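3.2 Small containers and the work surface

Anyone who has cleared a table at the end of a long afternoon knows that the little upright things are the ones that slow you down, and our notes from Fernden bear this out rather nicely. Of the 2,399 items logged in the Fikari study, 268 were small cylinders with caps, and we came to be quite fond of them.

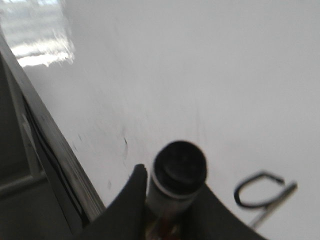 We had expected color to matter most, and it did matter a little, for a pale body on a pale tabletop is easy to overlook. Height and the shape of the cap seemed to count for more, though, and so did how near the thing stood to the rim of the table, where people naturally took more care and more time (bless them). The Paiva list, which we borrowed for naming, puts all such objects under "capped cylinder," and we kept to that even when a friendlier word was on hand.

Figure 2. A capped cylinder from the set, with a pale white-gray body and a round black cap, viewed steeply from above.
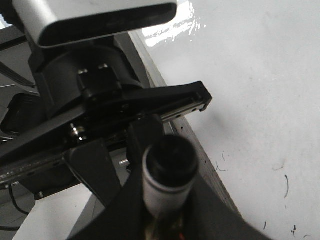 3.3 Sorting by cap

For the Handen round in April we set aside almost 300 items and sorted them by cap alone, leaving the bodies for later.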